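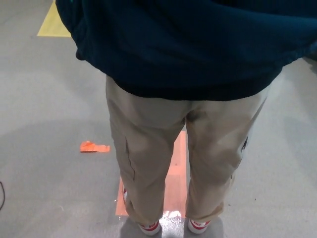
4. Making soya milk in the Flastlow

The recipe card promises silky milk from any bean. We have not found this to be so. Use dried soya beans, this year's if you can get them, and soak them overnight. The "quick soak" on the card gives thin, grassy milk, whatever it says.

1. Drain the soaked beans and rinse them twice. Throw the soaking water away.

2. Tip the beans into the jug. Add 1,000 ml of cold water. The line on the jug marked MAX is for soup and is too high for beans.

3. Fit the lid and turn it until the catch clicks. If it doesn't click, take it off and start again. Pressing harder won't help.

4. Choose programme 3. The Peng model calls this "Grain" and the Jomo calls it "Nut", but they run the same cycle.

5. Leave the lid shut until you hear the long beep. The display may say 2 minutes for quite a while.

6. Strain through a cloth bag into a deep pan. The mesh sieve in the box lets most of the grit through.

7. Simmer the milk gently for ten minutes, stirring, even if the machine claims to have cooked it.

CAUTION: Soya milk froths up and boils over very fast. Use a pan at least twice the size you think you need, and stay with it.

Note: If you are going on to make tofu, let the milk cool to 76°C before adding the setting salts. Use a separate thermometer. The reading on the display is for the base of the jug and can be nearly ten degrees out.

Note: "Self-clean" rinses the blade and little else. Scrub the base with a soft brush while it is still damp, with the plug out. Don't put the motor unit in water.

For tofu pressing times, see section 5. Spare lids and cloth bags are sold by Bindport.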